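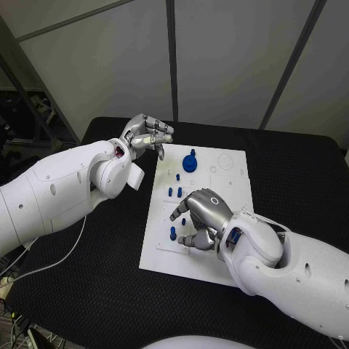
The peg board on its black table, blue pieces on white.

I went to the Cotberg open day on a Wednesday in September expecting to be sold something, and I was, more or less. The flyer promised "a new way of thinking about hand skills." I have been to enough of these to know that a new way of thinking usually comes with a price list, and it was on the counter by the coats.

The place is an old print works, two floors, badly signed. I parked behind the wrong building and walked in through the loading door at ten past nine. Jussara Rezende, who runs the visitor side, took this well and gave me a badge that said Stavros Konstantinidis. We sorted that out later, when the real Stavros turned up and wanted his lunch voucher.

Most people crowded around the board first, so I did too. It is a white rectangle with faint line drawings printed on it, boxes and circles that show where the pieces are supposed to go. The pieces are blue. Most of what I looked at was plain pegs, plus one fat thing like a gear with a short stub on top, and that one gets all the attention because it looks like it came out of a machine. Two of the pegs were side by side in one of the printed boxes, very tidy.

My first complaint is the printing. It is pale. I wear glasses and had to lean in to follow some of the outlines, and if the lines are there to tell you where things belong, I'd like to be able to see them from a chair. I asked Daiane Damasceno, who designed the layout, and she said the faintness was deliberate, so that people look at the piece and don't just trace the outline. Maybe. I have also heard "deliberate" used about a cafeteria with no forks.

The blue on white I have no quarrel with. You can find a peg at a glance, and against a black table the board itself stands out well. Whoever picked the colors did a better job than whoever picked the line weight.

Then there was the talk, in a room upstairs with too few seats. Aparecida Brito gave it and she was good, dry and quick, no music. She told us Cotberg had logged 3623 board sessions and had gone through 46 versions of the layout before this one. I asked what was wrong with version 45. She said the circles were too close together and people knocked over one peg while reaching for the next. That was the best answer I got all day, and I wish the flyer had said it.

I was less taken with the claim that practice on the board carries over to "everyday tasks." Which tasks? Buttons? Jar lids? Donnie Pollock, who teaches shop at a high school and was sitting next to me, put the same thing more politely and got a slide with an arrow on it. He wrote "arrow" in his notebook and underlined it.

The board set costs $121, and replacement pegs are extra. A smaller set under the Zokora name comes without the gear piece, and I'd guess that's the one most schools will end up with. Rocha, the catering outfit, did the coffee. It was weak at nine and terrible at noon.

I went back down for another look before leaving, around the time they began stacking the chairs. I still think the lines are too faint and the price is too high. The gear piece is nice. Donnie was ordering 2 sets at the counter and asking if the shipping was included, and it isn't.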